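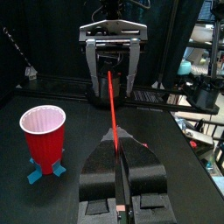

图3-1 腕部相机视角：近处为黑色两指夹爪，对面为另一台银色平行夹爪，左侧为置于浅蓝色杯托中的红色杯子

第3讲 示教数据的采集
2020年3月

3.1 本讲范围
上一讲给出了模仿学习的目标函数，假定示教集D已知。本讲讨论D的获得方式，以双臂桌面操作为对象。算例取自Trolcombe数据集，共3,460条轨迹，由Lirkton采集程序记录。

3.2 一条样本的组成
一条样本为时间序列，每个时刻包含：
（1）观测o_t：各腕部相机图像、关节角、夹爪开度；
（2）动作a_t：下一时刻的目标关节角与目标开度；
（3）任务标签：整条轨迹共用一个。
动作取操作者发出的指令值，不取关节编码器的实测值。两者之差反映控制器的跟踪误差，接触阶段尤为明显。用实测值作动作训练，策略在夹持时往往力度不足。

3.3 腕部视角的性质
腕部相机随末端运动，本侧手指在图像中的位置大体固定，物体位置则随手臂位姿变化。图3-1中，夹爪占据画面下部中央，一条细红线从两指之间向前延伸，止于对面夹爪的底座附近。此类线状标记在各帧中位置稳定时，网络可能将其当作对准线索。若部署时标记缺失，输入分布即发生偏移，因此采集与部署的标记状态须一致。
另一问题是遮挡。手指接近杯沿后，目标的可见部分减少，单帧观测不足以确定相对位姿。常用做法是叠加前3帧，或加入一路固定相机。
背景同样进入观测。图中桌面以外可见黑色帘布、支架和置物架，训练时可对这些区域作随机裁剪与亮度扰动。

3.4 采集流程
每组采集按下列次序进行：
a. 双臂回零，核对两侧时钟偏差；
b. 按Stemach位姿表摆放杯子和杯托；
c. 开始记录，操作者完成任务，停止记录；
d. 标注成功或失败，失败轨迹另存，不删除；
e. 每5条更换一次初始位姿。
初始位姿应覆盖双臂公共可达区的边缘。只在中心附近采样时，离线误差偏低，闭环成功率却随物体偏移迅速下降。

3.5 筛选
下列轨迹不进入训练集：丢帧；时间戳非单调；起始段静止过长且未裁剪。第一批数据经此筛选剔除了大约71条，多数属于第三种情形。静止段过长会使策略学到“保持不动”，在起始状态停滞。

习题
1. 设图像延迟为d，动作无延迟。写出对齐后的样本对，并说明d估计偏大时的后果。
2. 失败轨迹可用于训练成功判别器。讨论正负样本不均衡时损失函数的加权方式。
3. 阅读Grewal工具包说明中关于双臂同步的一节，比较软件触发与硬件触发的误差来源。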